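Graremix Operations
Equipment Planning Meeting – Minutes
April, 2:00 p.m., small meeting room, Rurberg site

Present: operations, purchasing, data quality, facilities, finance (by phone)
Apologies: IT support
Previous minutes: accepted with one correction. Under item 3, "per station" should read "per pair of stations."

1. Matters arising

1.1 The power survey of the main floor is complete. Facilities reported that the circuits serving the collection tables have enough spare capacity for the planned stations, provided chargers are not run from the same outlets as the desk computers. A separate charging bench is preferred.

1.2 The question of who approves spare parts below the purchasing limit is still open. Finance will issue a short note. Until then, all parts orders go through purchasing, including screws and finger tips.

1.3 The old label printer has been written off. No replacement is requested in this round.

2. Hand-held grippers

2.1 Operations presented the request for 46 hand-held grippers. The number covers all planned stations, a reserve for repairs, and units set aside for training new operators. It does not include the units now in service, which will be kept until they fail inspection.

2.2 Two quotes were received. Nastis quoted a lower unit price with finger tips as a separate line. Shukla quoted a higher unit price with one spare set of tips and a carry case per unit. Purchasing noted that the two totals cannot be compared directly until the same spares are priced on both sides.

2.3 Data quality asked that linkage play be written into the acceptance terms. At present a gripper is accepted if it opens and closes fully. A worn or loose joint passes that check and still gives poor recordings. Proposed wording: play at the fingertip to be measured on arrival, with the limit to be agreed with the supplier before the order is placed.

2.4 Fasteners were discussed at some length. Operations wants one screw size across the whole body so that a station can be serviced with a single hex key. Shukla has confirmed this for its current version. Nastis has been asked and has not replied. Operations considers this a preference. Purchasing asked for it to be scored, with a low weight.

2.5 Agreed: purchasing will request revised quotes from both suppliers on an identical parts list. No order will be placed before the revised quotes are in.

3. Headsets

3.1 Headsets are budgeted separately from grippers, as they come from a different supplier and have a different replacement cycle. Finance asked whether they could be shared between stations. Operations replied that sharing is possible between shifts but slows the start of each session, because straps and fit have to be set again.

3.2 Replacement face pads and straps are to be treated as consumables. They were charged as equipment last year, which made the equipment line look overspent. Finance will move the earlier charges.

3.3 Agreed: one headset per station plus 7 spares. The spares will be held in the locked cabinet with a sign-out sheet.

4. Tables, partitions and floor plan

4.1 Two layouts were shown. Layout A keeps the present curved partition line and adds tables on its open side. Layout B straightens the line and gains space for storage, but requires the partitions to be taken down and refitted, with collection stopped while this is done.

4.2 Facilities prefers Layout A. It leaves the routes to the exit as they are and needs no change to ceiling lights or air conditioning. Operations prefers Layout B for storage but accepts that the stop in collection has a cost that is not in the current budget.

4.3 Data quality asked for tabletops of one color at all new stations. Mixed tabletops have made it harder to compare sessions. Facilities will price plain white and plain gray tops. Glossy finishes are excluded on account of glare from the ceiling lights.

4.4 Fire equipment must stay reachable under either layout. Facilities will mark keep-clear areas on the plan before it is circulated again.

4.5 Agreed: Layout A for this budget year. Layout B to be costed and brought back as an option for next year.

5. Storage and charging

5.1 The request is for 2 lockable charging cabinets, one near the tables and one in the parts room. Finance asked whether one larger cabinet would do. Operations replied that a single cabinet means a line at every shift change. The request stands at 2.

5.2 Each charging slot is to carry the number of the gripper it holds. Unnumbered units have been returned to the wrong station, and the session logs then have to be corrected by hand.

5.3 Coat and bag storage was raised. Facilities will look at hooks and a rack within the existing furniture budget. No separate line is needed.

6. Budget and timing

6.1 Finance set out the order of spending: grippers first, headsets second, cabinets and tables third. If the gripper total comes in above the planned figure, table purchases will be split over two budget periods. The cabinets will not be split.

6.2 Delivery is to be staged. The first batch should be enough to equip the new tables under Layout A. The second batch will be released after the first has passed acceptance under the terms in 2.3. Purchasing will ask both suppliers whether staged delivery changes the unit price.

6.3 Maintenance hours are not in the current plan. Operations will submit a figure based on the repair log – cleaning, screw checks and tip changes to be listed separately.

7. Actions

Purchasing – revised quotes from Nastis and Shukla on an identical parts list; staged delivery terms
Data quality – wording and measuring method for linkage play
Facilities – keep-clear areas on the floor plan; prices for tabletops
Operations – maintenance hours; numbering scheme for charging slots
Finance – note on spare parts approval; correction of consumables charges

Attachment to items 2 and 4: grippers and main floor, present layout

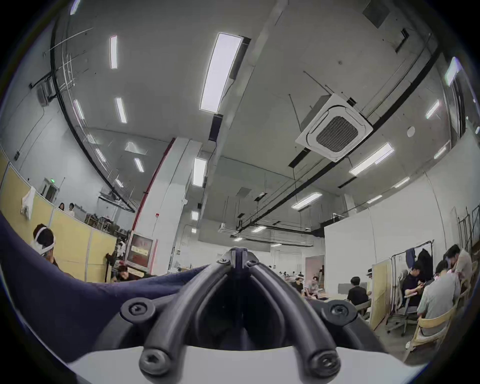
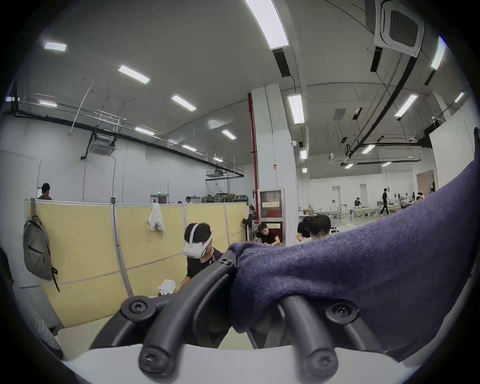
Comment received from Shukla after circulation: We can hold the quoted unit price for staged delivery if both batches are on one purchase order. The spare tips can be taken out of the price and listed as a separate line, as your purchasing group has asked. On linkage play, we would want the measurement made with our own fixture, or with one we have checked, before we agree to a limit. The carry case can be dropped if the units will live in charging cabinets.

Purchasing will put the same points to Nastis and report at the next meeting.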